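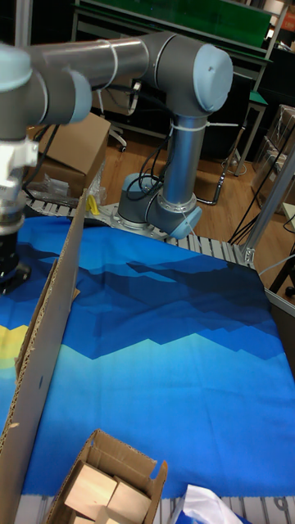 Photo: Stustley Works Photographic Service

To: Stustley site tenants list
Subject: Re: Changes to car park permits from November

Dear all,

Thank you for the replies received since Tuesday. The Estates Office has been asked to clarify several points and does so below, with the relevant part of the earlier message quoted.

> From November, permits will be issued by tenant and no longer
> by vehicle. The site has 393 spaces, of which 49 are held for
> visitors. Tenants are asked to return the form with the number
> of permits they need. Aidoo and Wasusel may continue to use
> the north gate until the new barrier is in service.

Permits may be passed between staff of the same tenant but may not be lent to contractors. Contractors should report to the gatehouse, where a day pass will be issued at no charge.

The visitor spaces remain beside the Vekska building. They may be booked up to 2 weeks ahead. Bookings not taken up by 10 am will be released.

Several tenants asked whether cycle storage would be reduced. It will not. The existing shelter stays where it is, and we expect to add room for about 100 cycles once the drainage work behind it is finished. A date will be sent to this list when the contractor has confirmed one.

Tenants who have not yet returned the form should do so by reply to the Estates Office only, and not to the whole list. Forms sent by internal post will also be accepted.

Yours faithfully,

Estates Office
Stustley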